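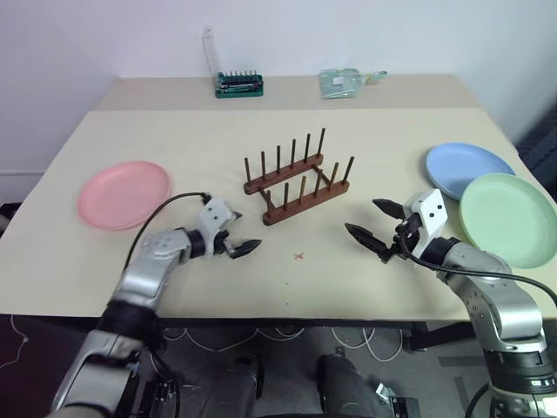 The first thing the dish room at Sivwood lost was the radio. It sat on the shelf over the sinks for years, and when the arms were being brought in somebody from the vendor asked for the shelf. The radio went to an office and stayed there. I mention it because it appears nowhere in the savings estimate, and I have read the savings estimate several times.

I worked in that kitchen for six years, the last two of them on the schedule, and I still do shifts there. It feeds 600 people at lunch. The company that runs it, Covota, decided last June that putting plates into racks was a job for a pair of robot arms from Movus, and we have been living with that decision in stages. First came the demonstration, then the training period, then a second training period that everyone was asked to call something else.

I am not against machines in kitchens. The dishwasher is a machine, and I would fight anyone who tried to take it away. What I distrust is the way this one was sold to the people who would be standing next to it.

The pitch was that racking plates is dull, repetitive work and that we would be freed up for better things. Fine. It is dull. But look at what the arms practice on. One rack with two rows of pegs, and three plates lying on a clean table: a pink one by itself, a green one overlapping a blue one. Those two overlapping plates are the closest thing to trouble on that tabletop. Our plates come through the hatch in leaning stacks with forks between them and half a baked potato on top. Someone has to turn the second situation into the first before an arm can do anything useful, and that someone has a name badge and gets paid what she was paid before.

So the dull job has been split in two. The arms have the tidy half. The person has the scraping, sorting and spacing out, and now does it at a pace set by something that never has to shift its weight from one foot to the other. I asked what the better things were that we had been freed up for. The answer was "monitoring." Monitoring means standing by the table in case a plate ends up somewhere it shouldn't.

Movus likes to say its arms have handled 1000 plates in testing. We do more than that before two in the afternoon. Nobody in the meeting seemed bothered by the comparison, and I was told the number would climb. I expect it will. I also expect that when it does, the second person on the dish line will stop being replaced when she is out sick, and a few months later will stop being on the schedule. There won't be an announcement. I used to make the schedule, and I know how a job disappears from one. You leave the box blank for a while and see who complains.

People who defend the project tell me to think about backs and wrists. I do think about them. I had 42 shifts in the dish room in my first summer and could not close my right hand properly by the end of it. If Covota had come to us about wrists, we could have given them a list: a lower hatch, a cart whose wheels turn, a rubber mat that isn't older than the cook. All of it together would cost less than the first visit from the installers. We had been asking for the cart since before I started on the schedule.

There is a bakery across town, Eglītis, that bought a dough divider some years back, and it is often thrown at me as the happy case. I've been there. It is a happy case, mostly. The bakers picked the machine out. They tried two, sent one back, and moved the bench themselves. They kept their hours too, and had that in writing before anything got plugged in.

We got a slide with the word "teammates" on it. I would settle for the hours in writing, a say in where the table goes, and an honest count of how often a person has to step in and fix a plate. That last figure exists, since monitoring includes filling out a sheet. I have asked to see it twice.

The radio would be good too.

Recent essays
What a self-checkout asks of the person behind you
The warehouse headset and the end of small talk
Who owns the break room?
Against the suggestion box
Letters: readers on split shifts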